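Blog > Fixing Things > Desk

A mouse with its lid up

Posted by Damian Gruber on Jun 27, 2018

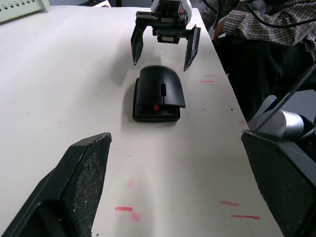 The black mouse on the white table, shell not quite seated.

I had put off opening this mouse since March. It still worked, mostly, but the left click had started to register twice, so that opening one folder opened the folder inside it as well. Spreadsheets were worse. I would click a cell and end up typing over what was in it.

A new one costs very little and Nusrat told me to buy one. I like the shape of this one, though, and I have a drawer with three newer mice in it that I don't like, so I thought I would have a go.

The first job was finding the screws. On a lot of mice they are under the feet, the slippery pads on the bottom. I warmed the pads with a hairdryer and lifted them with a fingernail. One tore. Replacement feet can be had from Branholm for not much, and they come in a sheet with more than you need.

With the screws out, the top shell still didn't want to move. There are clips at the front and it is easy to snap them by pulling up from the back too hard. Slide it a little first, then lift. It took me 15 minutes to work that out and I left a small scratch on the base with the screwdriver. Use a plastic card.

Inside there was the usual fluff. I had expected worse after so many years of toast at the desk. A dry paintbrush got most of it and a cotton bud did the corners. The wheel had a ring of grey felt wound round its axle, which came off in one piece.

The double click is down to the switch under the left button. Kausar Kazmi, who lent me the soldering iron, says to replace both sides while you're in there so they feel the same. I only had one spare, so I did one. The left now clicks slightly louder than the right. I noticed it for a day.

Getting the shell back on was fiddly. If it sits to one side, even slightly, there is a gap along the edge and the buttons don't press properly. Take it off again and start from the front clips. Forcing it down won't help.

It has been in use for 11 days with no double clicks. I still need to order the feet, as the torn one drags a bit on the mat. Anum has asked me to look at her keyboard next, which has tea in it.

Filed under: desk, repairs, small electrics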